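21/10/2022

## The great bag sort-out

I've been meaning to write about bags for ages, and several of you asked after I mentioned in the September letter that I'd finally emptied the drawer by the back door. (You know the one. You've all got one.) So this is the bag issue, and if you only read this for the soup recipes, skip on down to the next bit and I'll see you there.

My drawer had got to the stage where it wouldn't shut. There were bags inside bags inside bags, most of them from the Hesbridge market, and a whole wodge of the thin crinkly sort you get when you buy loose veg. I tipped the lot onto the floor, which the cat thought was marvellous, and made 3 heaps: good ones to use again, tatty ones for the recycling point at Stemance, and paper.

I'm now very firm about what goes back in. If a bag has a hole in it, out it goes. If it smells of onions, it gets a rinse and a night pegged over the bath. And I've gone right off folding them into those little triangles – they look lovely for a day and then you need one in a hurry and end up picking at it with your teeth. I just flatten mine and lay them in a shoebox with the openings all facing the same way. It takes no time at all!

The clear ones are my favourites for packing, as you can see what's in them without undoing everything. I do odd socks, seed packets, spare buttons, and the 400 screws left over from the Flakdale shed (I wish I were joking, it says 400 on the tub and I don't think we used any). The only nuisance is getting the blessed things open. My trick is to lay the bag flat, pinch right at the edge of the opening and rub the two layers against each other until they slide apart. A damp fingertip helps too, though my sister swears by a rubber thimble from the Tangen post office.

Do write in with your own ways of keeping bags under control, especially if you've found something better than a shoebox. Mine is already looking a bit full. 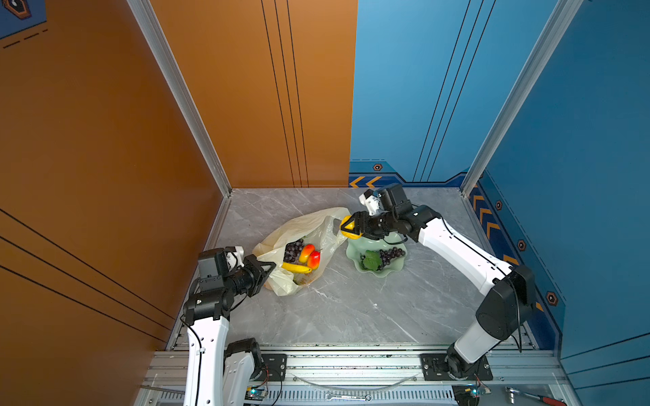
## Soup of the month: leek and butter bean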